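Boards > Reading Room > Devotionals and Missionary Memoirs

Anyone finished the Karard book?

Started by Etornam Agbeko in May
3 min read

Etornam Agbeko
Our small group is picking a devotional for the fall, and somebody put forward Mornings on the Karard, the one by the couple who spent years upriver. It's 413 pages. I've read the first 30 and I'm not sold. Every entry ends with a close call and then a verse that seems picked to match it. Did the boat flip because there was a lesson in it, or did the lesson get written up ten years later at a kitchen table? I'd like to hear from people who got past the middle.

pewtwelve
I finished it. The middle is better than the start. The fever chapter has no rescue in it at all, she's just sick and bored and mad at her husband. I believed that one. 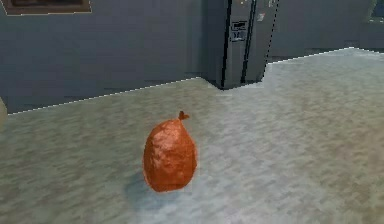
My trouble is with the language stuff. They say they were preaching in Arango after seven months. My aunt did translation work for most of her life and she'd laugh at that. Ordering lunch, sure.

gravelroad_mom
I think you're both being hard on it. It's a devotional, you read one page with your coffee. My kids (9 and 12) beg for the next one. When did we start asking for footnotes?

Etornam Agbeko
When it says "every word true" on the back cover. I didn't put that there, Estico Press did. And the people in the village hardly get names. There's "the chief" and "the old woman" and that's up to page 30, maybe it changes.

pewtwelve
It changes a little. Two of them get real chapters. The rest stay scenery.

gravelroad_mom
Some missionaries leave names out to keep people safe. You could give them that much credit.

Etornam Agbeko
Fair, but then say so in the front. A made-up name would do the job - plenty of books use them.

tallow
We used it last year and ended up splitting it, which might help your group. What we did:

1. Skipped the first section and began with the fever chapter. People talked more that week than they had all spring.

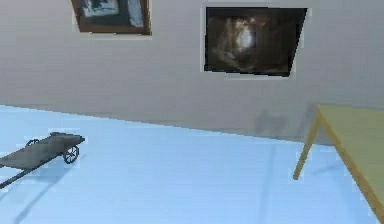 2. Dropped the prayer prompts. They're the same prompt over and over.

3. Read the Lurnora letters out loud. Those were written at the time, and you can tell. She gets the date wrong in one and complains about the rice.

gravelroad_mom
The prayer prompts are my favorite part, so there you go.

Etornam Agbeko
Thanks, tallow. I'll read the letters before I vote. Still a no on the whole 413 pages.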